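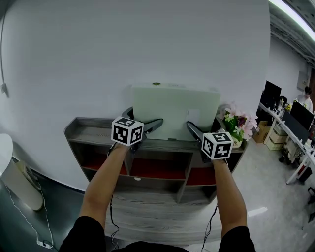

**Lundeo opens Tresine 2 to everyone who teaches robots by hand**

CORRIGAN, August. Lundeo is very happy to announce that Tresine 2, the new version of our software for turning hand-held gripper demonstrations into motion a robot can follow, is ready to download. It has been a long road (longer than we promised some of you, and thank you for being so patient with us!), and we think the wait has been worth it.

Tresine reads the square codes on the marker cubes and works out where each gripper is and which way it is pointing. The first version handled one hand nicely and got rather muddled with a pair. Version 2 follows both hands on a single shared clock, so when two grippers hold the same board between them, the software treats the job as one movement and plans it that way for the two arms.

We have also rewritten the part that deals with hidden markers. When a cube turns away or an elbow gets in front of it, Tresine now fills in the missing stretch from the motion on either side, and marks it in yellow on the timeline so you can keep it, trim it or throw it out. Before release we ran the new version over 1,943 recordings from our own offices, and 467 that the old version had rejected came through cleanly.

"People would show the robot something perfectly sensible, like standing a panel on top of a cabinet, and then spend the afternoon fixing the file," said Aidan Nic Aodha, who leads the planning team at Lundeo. "I did plenty of that fixing myself, and I'm delighted to be giving it up."

Projects made in the first version open without changes, and finished plans export straight to Rasent, our controller software. Tresine 2 is free for teams storing up to 200 recordings, and current customers will find the update waiting in their accounts.

Questions, bug reports and requests for a demonstration are all welcome at the Lundeo press desk in Corrigan.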